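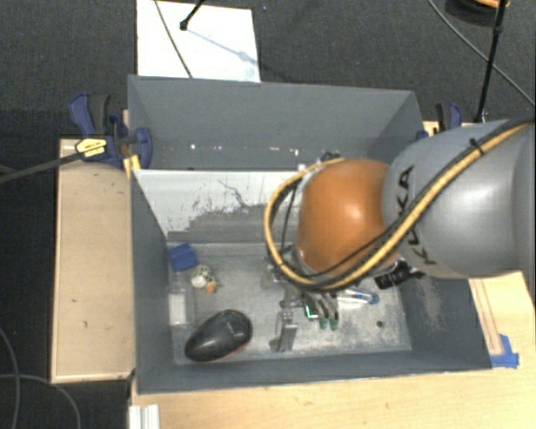 The arm stopped dead again on 20th November, and once more the screen blamed a collision. Collision with what? Plarnex, who sold us the picking software, say it "learns from contact." So far it has learned to drag its fingers along the bottom of the bin until something trips.

My own guess is the cable. It loops around the wrist joint, and after 9 stops I'd started to notice that most came with the wrist wound hard over. Plarnex sent a patch. We got four clean days in Sirnthorpe, everybody cheered up, then two stops before lunch.

What bothers me more is the restart. You clear the fault and the arm picks up its old path, with no check on whether your hand is still in the bin. Mine was out. I'd like that to depend on something better than me remembering. Until they fix it I'm keeping the key in my pocket.

Comments

gantry_dad: Same restart thing on our Nakari cell. Lock it out, don't trust the patch.

mill77: Did you try more slack in the cable?

Reply from author: In March. It snagged on the bin.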